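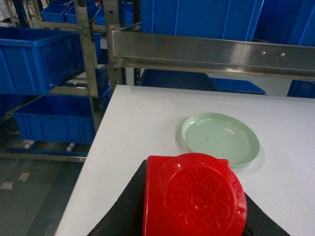

**Figure 3.** Sorting cell at the Istwood site, wrist camera view. The gripper holds a red plastic item in front of a pale green plate; storage bins are on the racks behind the table.

### 4.2 Changes to the sorting role

Before the cell was installed in July, sorting of mixed returns at Istwood was done by hand at long benches. Each sorter took items from a tote, checked them for damage and placed them in a bin by product group. Zikmont, which runs the site, moved part of this work to a single arm supplied by Grundico. Items are handled one at a time on a white table (Figure 3), with the bin racks kept close behind it.

We interviewed 11 workers on the returns line and observed 2 full shifts. Over those shifts the cell handled 1,046 items. Every item still passed a person at least once, either when the table was loaded or when a filled bin was checked.

The most common remark was that the work had become lighter on the wrists and harder on the attention. Sorters used to set their own pace and could talk while they worked. They now watch for the stop light, clear the fault and restart the arm. One worker described it as "waiting for something to go wrong, and then being slow if you weren't looking." Others liked the change, mainly those who had asked for lighter duties before the trial.

Shallow and glossy items, plates and lids among them, came up often in the interviews. Sorters said they could judge these by feel, and several had started setting them out on the table in a certain way before the arm reached for them. This step was not in the written procedure. Satish Suvarna, the line lead, added it to the training sheet after our first visit, and new starters now spend 60 minutes on it.

Pay grades did not change during the study. Workers raised this more than any other complaint, as fault clearing had been a technician's task under the old grading. Zikmont told us the grades would be looked at once the cell logs had been moved to Gautam, the site's scheduling system – no date was given.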